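4.2 Setting Up the Desk Organizer

The Urkard organizer is intended for small items kept at shared desks in the Eltwood work area. One organizer is issued per desk.

1. Clear papers and small items from the desk surface before placing the organizer. 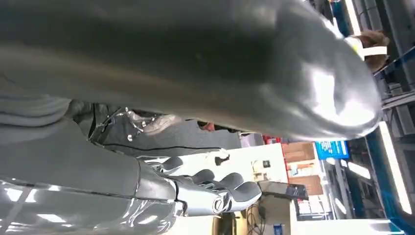
2. Fit the cardboard partitions so that each one reaches the bottom of the box.

3. Place the organizer flat, at least 8 inches from any laptop.

Note: Cables shall be routed behind the organizer.
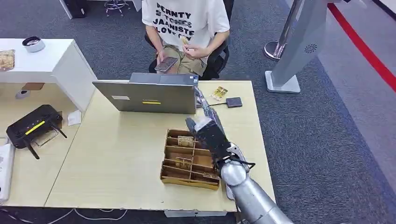
4. Place one item in each slot. Do not force oversized items between partitions.

Caution: Keep liquids away from cardboard parts. Replacement partitions may be requested from Kyrylo Ostapchuk, quoting part 109.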